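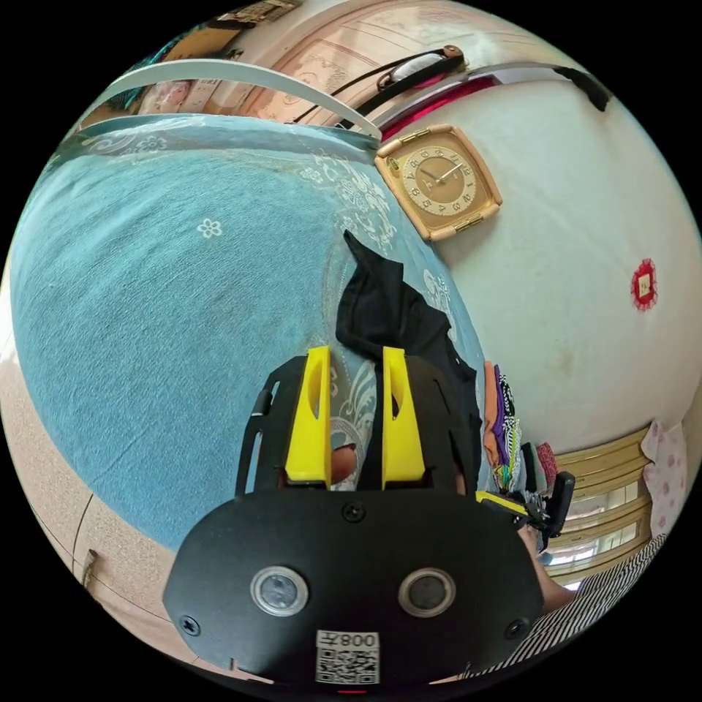 How often should I wash a bedspread?

Every two to three weeks if you sleep under it, and once a month if it comes off the bed at night. Wash it sooner if a pet sleeps on it or if the room gets a lot of dust from the street.

Can I fold laundry on the bed?

Yes. A made bed is the largest flat surface in most small bedrooms. Pull the bedspread straight first, then fold one kind of thing at a time. Put each pile away before you start the next, or you will be moving piles at bedtime.

What do I do with dark clothes on a light bedspread?

Lint is the main trouble. Shake black items out before you lay them down. New black cotton can also leave color behind if it is damp, so let it dry all the way. An old sheet spread over the top takes care of both problems.

Where can I hang clothes if there is no closet?

A row of hooks on the wall is the usual answer. Clothes can hang close to a window, but strong sun fades purple, pink and orange fabric faster than most people expect. Turn bright items inside out, or keep the curtain drawn in the afternoon.

How much weight will a wall hook hold?

Go by the package, and then hang less than it says. Stick-on hooks do poorly on dusty or chalky paint. Screw-in hooks with the right anchor are better for coats and bags.

How do I get smudges off a white wall?

Start with a dry cloth, then a damp one with a drop of dish soap. Work from the bottom up so drips don't leave streaks. Flat paint will not take hard rubbing – try a spot behind the door first. If the mark is still there after 2 tries, touch-up paint is less work.

How do I clean window bars?

Wipe them with a damp cloth and dry them right away. Do the bars before the curtain goes back up. Skip scouring pads on any gold-toned finish.

Can flowered curtains go in the machine?

Most cotton and polyester ones can. Take off the hooks or rings, use cold water and a gentle cycle, and hang them back up slightly damp. Check the label for lined curtains.

What should I do about open shelves?

Use boxes for small things and leave a little space between them so you can dust. Write on the end of the box that faces out.

Who answers these questions?

Brittany Petrenko and Keegan Lemieux write the Druston home care pages. Last updated Dec 14, 2025.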